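**Sharing closet space with a tenant, who pays for what?**

I'm renting out the back bedroom of my house in Galport starting in July. There is no built-in closet, so I bought a metal rack and put the good hangers on it. My last tenant left owing me $54 for a broken lamp and we argued over it for weeks. Do I need to list small things like this in the lease, or is a deposit enough? Rent is paid by the month and the deposit would be $2,000.
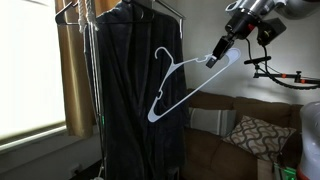
*White hanger and navy robe at the clothes rack*

Also, does anyone use the Insaurralde lease form? It has one line for "furnishings" and that's it.

**Olga Jara**

A deposit alone won't settle an argument. You need a list, signed by both of you on move-in day, with the condition of each item. I attach mine as a second page and write "see attached" on the furnishings line. Anything under $20 I leave off.

Check your local limit on deposits too. Some places cap it at one month's rent, and some want it kept in a separate account. The city housing office can tell you over the phone.

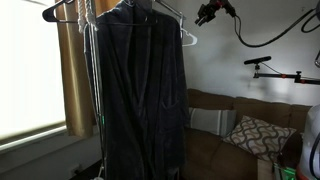 *Posted by Constanza Zapata, 1/2/26*

I'd agree with the list. Take dated photos of the room as well and email them to the tenant the same day, so you both have a copy. For normal wear you can't charge anything. Faded curtains and scuffed paint are on you.

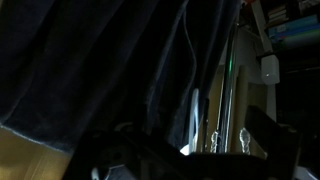 A broken lamp is different, but keep the receipt or you will be guessing at the value. Mine are all in one envelope with the lease.

**Ollis**

just raise the rent a little and forget about the lamps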